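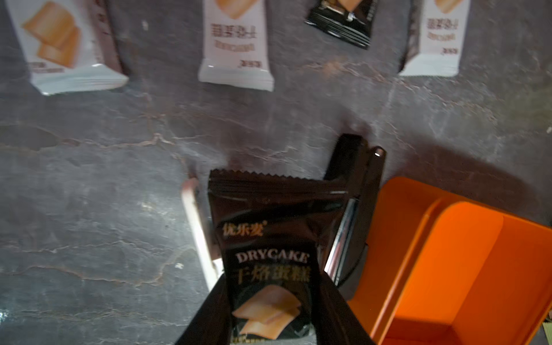 One of our longest-serving snack packers reckons the hardest part of the job is not eating the stock, and that anyone who can get through a Tuesday afternoon beside an open carton of cake without peeking at the clock will fit in just fine.

3 min read

We're Grirville, a snack box business with a small packing room, a very loud kettle and more kinds of biscuit than most people have tried in their lives, and we're looking for two casual packers to join us from September (and to stay on well past Christmas, if you like it here as much as we hope you will).

The work is simple to explain and takes a little while to get quick at. Single-serve packets of cakes, crackers, dried fruit and lollies come to us by the carton. You open them up, check the seals and the best-before dates, sort them into plastic trays by flavour, and then make up the boxes from the order sheet. A packet with a crushed corner goes in the seconds tub, and yes, the seconds tub goes home with whoever wants it! Our Bañez box is the big seller and holds 56 packets, all different, so you'll get to know your dry cakes from your wafers sooner than you'd think. Last month we sent out 736 boxes, and we'd love to do a few more without anybody having to rush.

Shifts run from 9.15 am to 2.30 pm, which suits school drop-off nicely, and we can usually swap days around if you give us a bit of notice. You'll be on your feet for a fair whack of it, though there are stools at the sorting benches and nobody minds if you use one. Cartons are light, but you should be comfortable lifting them to waist height.

You don't need experience. Being able to read Chinese, Tagalog or Korean labels would be a lovely bonus, as plenty of our range is imported and the stock sheets don't always match the wrapper. Please tell us about any food allergies before your trial shift. Everything is sealed, but there are nuts, egg, wheat and milk right through the range, and we'd much rather have the chat early.

Pay is the casual award rate, with a paid trial shift and paid breaks. Morning tea is on us. Aprons are supplied; closed shoes are up to you.

To apply, drop a note in at the Grirville counter or send one through the contact form on our website with the reference 2419. A few lines about yourself and the days you can work is plenty, and there's no need for a fancy résumé. Tell us your favourite snack while you're at it. We read every one, and we'll ring you either way.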